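Trabajo: responsable de relaciones con propietarios y seguimiento de servidumbres, gasoducto Sampaio–Batier

Tiempo de lectura: 4 minutos
Última actualización: sábado, 10 de agosto de 2024

Fellutwood busca a una persona para llevar el trato con los propietarios de las fincas afectadas por el gasoducto Sampaio–Batier. El puesto depende de la oficina de Batier y se incorpora al equipo que dirige Ilze Mockus.

El trazado cruza 504 parcelas, casi todas privadas y de uso agrícola. En la mayoría hay ya un acuerdo firmado de servidumbre de paso. Quedan 34 expedientes abiertos por desacuerdo en la valoración, y varios están en el juzgado. La persona contratada no lleva los pleitos, que corresponden al despacho externo, pero prepara la documentación de cada finca y acompaña a los peritos en las visitas.

Funciones

Atender por teléfono, por escrito y en persona a los propietarios y arrendatarios de las parcelas.

Mantener al día el registro de servidumbres: titulares, superficies, pagos, ocupaciones temporales y fechas de restitución del terreno.

Levantar acta del estado de la finca antes y después de cada obra, con fotografías y croquis. Se incluyen cercas, drenajes, pozos, caminos y arbolado.

Tramitar las reclamaciones por daños en cultivos, suelos y accesos. El plazo interno de respuesta es de 30 días y se cumple.

Avisar con antelación de las entradas de maquinaria y coordinar los horarios con la contrata Podbridge, encargada de los trabajos en el tramo del río.

Asistir a las reuniones informativas con ayuntamientos y vecinos. Suelen ser por la tarde, y las horas se compensan.

Requisitos

Titulación en topografía, ingeniería agrícola o forestal, derecho o similar. También se valorarán candidaturas sin titulación con cinco años de experiencia en expropiaciones o servidumbres.

Manejo de planos catastrales y de algún programa de información geográfica.

Carné de conducir y disposición para pasar tres días por semana en campo. Hay coche de empresa.

Buena redacción. Las cartas a los propietarios las escribe quien ocupa el puesto y las firma con su nombre.

No pueden presentarse titulares de fincas del trazado ni sus familiares directos, por incompatibilidad con las valoraciones.

Condiciones

Contrato de dos años a jornada completa, con posibilidad de prórroga mientras duren las obras de restitución. El salario es el de convenio para técnico de grado medio, con un complemento mensual de 700 euros por trabajo en campo. Las dietas se pagan aparte. La base es Batier, con un día de teletrabajo a la semana una vez terminado el periodo de prueba.

Para quien venga de fuera, la empresa cubre el alojamiento de las primeras semanas en un piso amueblado. Después la búsqueda de vivienda corre por cuenta de la persona contratada, aunque la oficina facilita una lista de contactos en el pueblo.

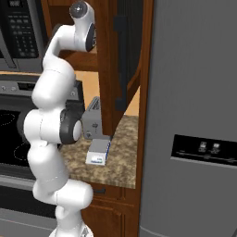 Las candidaturas se envían por correo electrónico a la oficina de Batier, a la atención de Ilze Mockus, con el asunto «Servidumbres». Hay que adjuntar el currículum y una carta de una página en la que se explique un caso concreto de negociación con un propietario, también si terminó sin acuerdo. No hace falta enviar copias de títulos en esta fase.

El plazo se cierra el último día hábil de agosto. Las entrevistas serán presenciales e incluyen una prueba práctica: lectura de un plano parcelario y redacción de una respuesta a una reclamación por daños en un drenaje. A quienes no pasen a la entrevista se les comunicará también por correo.

Comentarios

Marisa T.
¿Los tres días en campo son fijos o dependen de la obra? Tengo un niño pequeño y necesito saberlo antes de presentarme.

Oficina de Batier
Buenos días, Marisa. Dependen del calendario de obra, que se cierra los viernes para la semana siguiente. En invierno suelen ser menos.

J. Olmedo
Soy propietario en el tramo del río. Llevo desde primavera esperando que alguien venga a ver la cerca que dejaron tirada. A ver si la persona nueva coge el teléfono.

Oficina de Batier
Sr. Olmedo, escríbanos con el número de parcela y le damos cita para la visita, sin esperar a que se cubra el puesto.

rgl
¿Vale la experiencia en líneas eléctricas? He hecho servidumbres de paso aéreo pero nunca de tubería.

Oficina de Batier
Sí, vale. Indíquelo en la carta.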